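21/03/2026

Second day comparing the two finger pads on the hand-held grippers. Left unit has the blue pads, same as yesterday. Reset the camera exposure before starting, as the window side of the bedroom was clipping. Logging at 40 Hz on the Brernlow controller; the Estis one still drops packets after 600 seconds and I have stopped trying to fix it.

Task for the morning was folding on the bed, two grippers, yellow knit. The quilted bedspread is a poor surface for this. The pads catch on the embroidery if I come in too flat, so I approach at a steeper angle and close late. Openwork knit is harder to judge than the terry-like part -- the width reading barely changes between one layer and two.

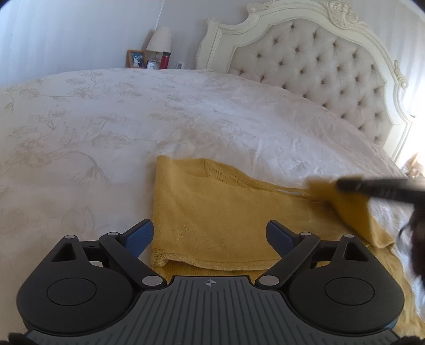 Afternoon

Swapped the left linkage springs for the stiffer Turunen set. Closing force is up, but so is the effort at the trigger, and my thumb was sore after an hour. Arvo Halonen wants the soft set kept for knits and I am inclined to agree. Total frames saved: 1,521, short of the 3,000 I had planned.

Open items: recheck width calibration on the right unit, order spare pads from Vudevano, try a plain sheet over the bedspread tomorrow.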